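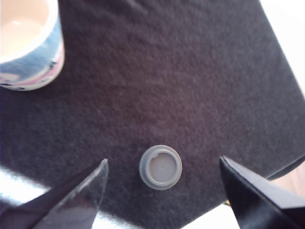
Another reader of the Harkwood forum wrote to me that I should stop complaining and just install fewer mods. If a mod pack takes 20 minutes to load, he said, it is the fault of the person who put 500 things in it, and the game owes me nothing. I have thought about his message for several days, and I want to answer it properly, because I think he is right about the small thing and wrong about the big one.

Yes, I play with too many mods. My present pack for our block-building server has more than I can name. Some of them I added in February when the server started, and I do not remember what they do. One of them changes the sound of rain. I would not notice if it disappeared, but I am afraid to remove it, because another mod may need it, and then the world will not open. This fear is the subject of my essay.

When people talk about mods, they talk almost always about what a mod adds. New animals, new light, a better map, a bag with more space. The download page shows the beautiful things first. Very few pages explain what happens on the day you take the mod away. Do the blocks turn into air? Does the chest lose what is in it? Can I open my old world again, or must I restore a copy? I believe this information should be on every page, near the top, and that a mod without it should be considered not finished.

I will give the case that taught me this. On our server we used a mod called Montoya, which adds old town houses, arches, painted tiles and so on. It is lovely work. With it we built a harbor town, Clenville, and it took most of the winter. Then the game received an update and Montoya did not. We waited. After some weeks we voted to move to the new version without it, since the other players wanted the new caves. I made a backup, removed the file and started the world. Every wall made from a Montoya block was gone. The beds and the lamps were still there, floating in the places where rooms had been. The bridge was only two ends. I walked there for one evening and then I closed the game.

I do not blame the author. A person who makes something for free may stop at any moment, and he does not need to ask me. I have seen the comments under such pages, "when update", "is this dead", written by people who never paid or thanked, and I find them ugly. But a warning costs one sentence. "If you remove this mod, all of its blocks will be deleted." If I had read that, I would have built the outside walls with ordinary stone and used the special tiles only for decoration. We would have lost the decoration and kept the town.

There is a better way, and it exists already. The mod Amport, which adds roofs and fences, has a small command that you run before you remove it. It goes through the world and changes every Amport block into the nearest normal one. A slanted roof becomes stairs, a thin fence becomes the usual fence. The result is a little rough, but it is a building. I tested it on a copy of our world with roughly 50 houses and I had to repair 13 of them by hand. For me this is a very good result. I would choose Amport before a prettier mod now, only for this command.

Some people will answer that it is too much work for an author. Maybe for a big mod with machines and magic it is too much, I can accept that. A machine that makes electricity has no normal block that is near to it. But most building mods are shapes and colors, and a list of replacements for shapes and colors is not difficult, only boring. Also the players can help to write it. I would help. I have written such a list for our own server already, in a simple text file, and it took me two evenings with music on.

Others say that a backup solves everything. I made a backup, and I still have it. It opens in the old version, with the old mods, and there the town stands complete. I can visit it alone. My friends are in the new version and they have new houses there, and they are not going back to look at a harbor. A backup keeps the files, but we played in that town together, and this part it did not keep.

So to the reader who wrote to me: I have taken your advice a little. I removed the rain sounds and some other small things, and the game starts faster. The world opened without any problem. But I could remove them only because I first spent a whole afternoon testing on a copy, one file after another, and writing down what broke. I do not think a person who wants to build houses after work should need this afternoon.

For the websites which host mods I have one request. When an author uploads, there are already fields for the game version and for the license. Please add one more field, "What happens when this is removed?", and let the author choose between "nothing", "blocks are lost" and "I don't know". Even the last answer would be useful to me - I would read it and build in stone.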